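Missed connection, and a long night in Truslow

13/02/2020

I promised some friends to write how my trip to Buchanan went, so I write it once and everybody can read it.

The bus drivers of the region began their strike at noon, while I was already sitting in the first bus. Our driver was very correct. He told us on the microphone that he would bring us to Truslow station and there he would stop, and the company would send information. The information was a paper on the door of the ticket office. It said that the next departure to Buchanan was "to be confirmed."

We were maybe a full bus of people in a waiting room with 13 chairs. I know the number, for I had a lot of time to look at them. A woman named Kylie Sheehan had the same ticket as me and she was calling the hotline again and again. After 6 calls she got a person, and this person offered her a refund, but no bed. The only hotel near the station wanted 200 dollars for one night. I did not want to pay this, and I think the price was lower in July when I passed there with my cousin.

So we stayed. The station has one vending machine and the heating goes off at eleven. Kylie had a blanket and I had two sweaters. An older man, Mr. Lengyel, shared his bread and sausage with everybody who sat near him, and he explained to us the strike from the side of the drivers, because his son is one. I must say that before this I was quite angry, and after it I was less angry. They have had the same pay for a long time and the early shifts are hard.

I could not sleep, so I wrote messages to Pranab, who was expecting me for dinner, and I read everything that was saved on my phone.

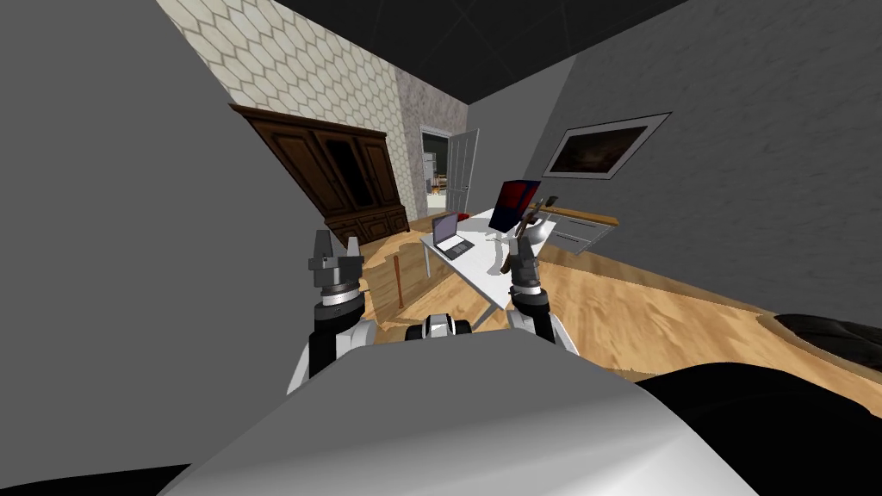

At half past five a small van came from a private company. The driver took eight people and asked for cash. I was the ninth in the line. The second van came one hour later and I arrived in Buchanan at breakfast time, with a stiff neck and without one glove.

I have sent the form for the refund. They ask for the original ticket, which the first driver kept, so I wrote them a letter also. If somebody has experience with such a claim, please leave me a comment, and please tell me how long you waited for the money.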